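Usosstead Refurbished Server Boards and Processor Sets

Home / Parts / Server boards / Board and processor sets

Usosstead sells used server motherboards together with the processors that belong in them. Each board is sold as a bare board or as a set. A set includes the board, the processor, and a tray to keep the processor in until you are ready to fit it. Memory, heat sinks, and power supplies are sold separately.

This page covers what comes in the box, what condition to expect, how to seat the processor, and what to do if a part is wrong. Please read the condition notes before ordering. These are used parts and they are priced as used parts.

What you get

Board only: one green server motherboard with a CPU socket, the socket's metal retention frame and lever, and banks of memory slots on either side of the socket. A plastic cover is fitted over the socket for shipping.

Board and processor set: the same board, plus one Intel processor matched to the socket. The processor ships in a tray and is never shipped in the socket. Customers ask us to send it already fitted, and we don't do that. A processor in transit without a heat sink on top can move enough to mark the contacts.

Tray only: a pale gray plastic tray with molded square openings. People buy these for storing spare processors. They are not sealed and do not replace an antistatic bag for long storage.

Condition grades

We use two grades.

Grade A boards have no bent contacts, no lifted parts, and no damage to the memory slot latches. They may have light marks around the mounting holes where screws have been.

Grade B boards work the same way but have cosmetic wear, such as scuffs on the retention frame, residue from an old label, or discolored slot latches. Grade B is fine for a bench machine or a lab rack.

Processors are not graded. The top of the processor is cleaned of old thermal paste and the printed codes are left readable. If the codes cannot be read, we don't sell the part. The model code on the metal top is the one to quote when you write to us – the sticker on the bag only shows our stock number.

How boards are checked

Marilou Macaraeg runs the board bench. Every board is looked at under magnification at the socket, along the memory slots, and around the power parts at the board edge. The board is then started with a known good processor and memory and left running. A check sheet is put in the box with the serial number and the initials of the person who did the work.

If a board needs a new retention frame, we note it on the sheet. Frames from the same family of socket look alike but the screws can differ, so please don't swap frames between boards at your end.

Seating the processor

Most of the returns we see come from the socket, so we ask buyers to follow these steps even if they have done this many times.

1. Lay the board flat on an antistatic mat with the power disconnected. Wear a wrist strap.

2. Remove the plastic cover from the socket and keep it. You will need it if the board is returned.

3. Release the levers and raise the retention bracket until it stands up clear of the socket.

4. Hold the processor by its edges only. Match the triangle on its corner to the mark for the socket. 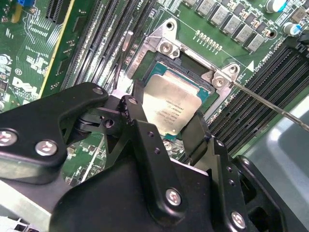

5. Lower the processor straight down. It should sit level on all sides before anything is closed over it. If one side is higher than the other, lift it straight out and start again. Do not slide it or press on a corner to make it drop.

6. Close the bracket and then the levers. The levers take a firm push. If the force seems wrong, open everything and look at the processor again.

7. Fit the heat sink before applying power. Follow the tightening order printed on the heat sink.

To take a processor out, open the levers, raise the bracket, and lift the processor straight up by its edges. Put it directly into a tray opening. Setting it on the bench for a minute is how contacts get dirty.

About the trays

The trays were an addition to the sets in February. Before that we used foam, which was harder to get a processor out of without touching its underside. The openings in the tray hold the processor by its outer edge.

For bench work, put the tray right next to the board so the processor travels a short distance. Remedios Abella, who trains our new bench staff, has them set out the tray and the board first and check that both lie flat before any socket is opened. 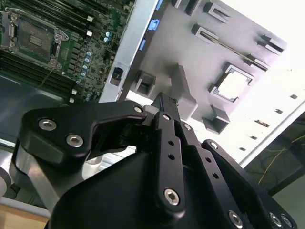
Server board with the CPU socket open, next to a gray plastic tray.

Trays can be wiped with a lint-free cloth and isopropyl alcohol. Let them dry fully. Don't use kitchen cleaners, and don't put them in a dishwasher. A tray with a cracked opening should be thrown out.

Packing and shipping

Boards go out in an antistatic bag inside a fitted carton. The processor tray goes in its own bag in a separate compartment. Orders for up to three boards ship as single cartons. Larger orders are packed in a Skenell crate, and we will write to you first to agree on a delivery time. Our shelves hold 800 boards and the stock list is updated each morning.

Returns

Take a clear photo of the socket before you install anything. If you find a bent contact, stop there and send us the photo with the serial number. We can exchange a board that has not been installed. We can't exchange a board for socket damage once a processor has been fitted.

The plastic socket cover must be on the board when it comes back. Boards returned without one are checked again at the buyer's cost. Replacement covers are on the spares page.

Questions

For stock and pricing, ask for Uriel Cisneros. For compatibility questions, ask for Forough Daneshvar and have the full board model and processor code ready. She can also tell you which memory layouts have been tried on a given board.

Related items: socket covers, antistatic mats, wrist straps, heat sink screw sets, Okemstead bench stands

Page updated May 13, 2025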